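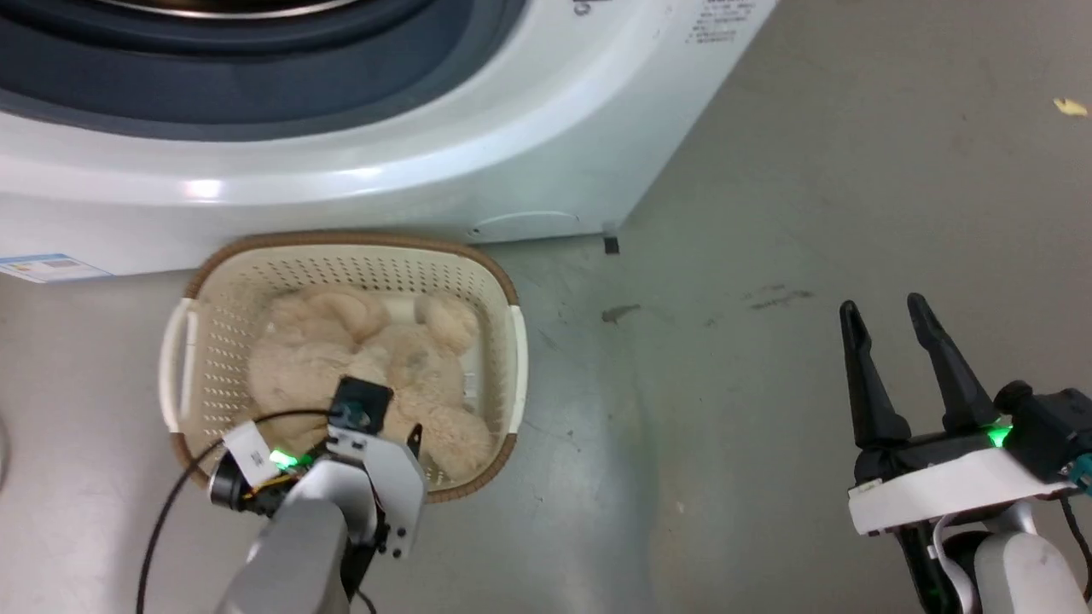
How often does a household robot trained on recorded demonstrations finish a laundry job by itself?

Less often than the published rate suggests, if you ask Ingrid Okafor. She spent most of November going back over the Wubshet results, and she came away with a lower opinion of them than she had going in.

Wubshet is the training method that Onby put out this fall for two-armed robots doing housework. A person guides both arms through a chore again and again, the recordings go into a model, and the model is then left to run the arms without help. The write-up covers 945 trials with soft objects: clothes, towels, stuffed toys. It counts 813 of them as successes. That is 86 percent, and the number has been passed around a good deal.

I met Okafor at Zindia, the test lab where she works, on Dec 7, 2019. She had the paper printed out and marked up in green pen.

"The first thing I did was look for the word success," she said. "It's in the abstract, it's in every table, and the definition is in a footnote on the second to last page."

The footnote says a trial succeeds when the object leaves the place it started and ends up inside the target. It doesn't say how long that may take. It also allows a person to step in and reset an arm, as long as they don't touch the object.

"So you can have a run where the arm freezes, somebody walks over, nudges it back to its start pose, and it goes again," Okafor said. "That's a success. I don't think most people reading 86 percent have that in mind."

By her count, 139 of the successful trials had at least one reset. Take those out and 674 are left, or a little over 71 percent. She got the count from the trial logs, which Onby did release, and she gives them credit for that. "Plenty of groups wouldn't have. I couldn't be complaining this precisely without their help."

Signe Sandberg, who worked on the method at Onby, doesn't dispute the count. I reached her by phone a few days before I saw Okafor. "We say in the paper that resets were allowed," she told me. "A reset isn't the person doing the task. The model still has to make the grasp and still has to let go in the right place." She thinks the stricter figure is also a fair one to report, and said the next version of the paper will carry both.

I asked her why this one didn't. "Space," she said, and then, after a bit, "And we had been using the other one for so long that we stopped noticing it."

Okafor's second complaint is harder to settle. Stuffed toys did much better than clothes. A toy is soft but it keeps its general shape, so a two-finger gripper can close on almost any part of it and come up with something. A damp shirt is another matter. Okafor believes the mix of objects was tilted toward the easy end, and the paper lists the objects without saying how they were picked.

"We used what we had," Sandberg said when I put this to her. "There was no plan to make it easy." I believe her, but that isn't much of an answer. What a lab has lying around is still a choice as far as the result goes.

Then there is the question of place. All the trials were run in 6 rooms, and the demonstrations were recorded in those same rooms. Myrtle Kowalczyk, Okafor's colleague at Zindia, tried a trained model somewhere new, with the basket moved farther from the machine than in the recordings. She wouldn't give me a rate, on the grounds that she hadn't run enough trials to have one. "It reached for where the basket used to be," was all she would say – and then she asked me not to make too much of it.

Does any of this mean the method is bad? Okafor was quick to say no. She likes the way the two arms are trained together, with one holding back while the other works, and thinks that part will last. Her own group plans to use it on Ornon, their testing setup, with resets logged as failures and the objects drawn by lot.

"I'd be happy if it came out at 71," she said. "I'd be surprised, but happy."

She expects to have numbers by spring. Sandberg has asked to see them before they go out, and Okafor has agreed, on the condition that the definition of success goes on the first page.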